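Workshop Tips: Getting Good Work Out of a Rented Bench Arm

Penovier rents its two-arm bench kit by the month, and a fair number of small shops now use it for sorting, packing and restocking jobs. We had one from the start of October and kept it for a second month. These tips come from that time. Most of them apply to any small arm with a two-finger gripper.

Before the crate arrives

Clear more table than the booklet asks for. The arms need their own reach plus somewhere for your elbows. Check that the top is level in both directions and doesn't rock when you lean on a corner. Ours rocked, and a folded piece of inner tube under one leg fixed it.

Put the power strip where you can reach it without leaning over the table. Run the cables behind the rail and tie them loosely, with enough slack for the arm to turn all the way to each side. A tight cable will pull a plug halfway out and you'll spend an evening looking for a software fault.

The kit weighs more than it looks. Have two people lift it out.

Setting up

Allow an afternoon. The Penovier sheet lists 16 steps and the first 11 are bolts and plugs. The rest are calibration, and you should do those with the lights set the way you will be working. If you calibrate at noon and work at 7 p.m., do it again at 7.

Clean the fingertips with a damp cloth before the first run and at the start of every day after that. Skip window cleaner and anything with oil in it.

Keep a pencil and a pad at the bench. Write down the speed, the grip setting and the item for each job. The software saves these too, but it names them by number, and job 622 means nothing to you a month later.

Picking up cans

Cans are the job most people try first, and they are a good one for learning grip settings. Full cans can take a firm squeeze. Empties dent at the same setting, so sort full from empty before you start and save a separate job for each. Wipe off any condensation.

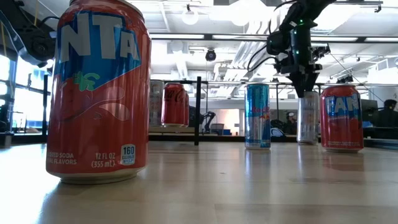 Grip height is the setting to get right with cans. Start high and bring the fingers down a little at a time until the can lifts straight, then save that height under the can's size. Regular and slim cans need separate entries. With a mixed lot like this one, where a slim Red Bull shares the table with red Fanta cans, run all of one shape and then all of the other. Leave open space beside each can as well. The silver-white can under the gripper has a Fanta close by its right side, and for a setup that tight you should turn the fingers so they open front to back.

A shiny tabletop throws back reflections, and those can confuse the kit's camera when you ask it to find items for itself. Try a plain matte mat before you change anything in the settings. Shelf liner works and costs very little. Tape the edges down flat.

If you stand some of the items on a riser, teach that height as its own position. The arm won't guess it.

Speed

Run new jobs at the slowest setting until they have gone through cleanly several times. After that, go up in small steps. We stopped at 80 percent. Above that the cans swung when the arm changed direction, and the time saved was small.

Glass jars should stay on slow. So should anything with a loose lid.

Is the rental worth it?

For repeated work with the same few shapes, yes. For odd lots that change every day, you'll spend more time teaching it than you would doing the job by hand. Anas Saab, who handled our account, was clear about this on the phone before we signed, and he was right.

Things we liked: the stop button is large, the replacement fingertips come in the box, and phone help was quick. Things we didn't: the booklet has small print and poor drawings, and the carry case latches are weak. Put a strap around the case.

We also looked at the Clondent kit. It has a longer reach but one arm only, and the fingertips are sold separately. If your table is deep, it may suit you better.

Sending it back

Keep all the foam. Fold the arms to the packing position using the menu, never by hand, and wait for the lights to go out before pulling the plug. Take out your own mats and risers. Sheldon left a good one in the crate and we had to pay the postage to get it back.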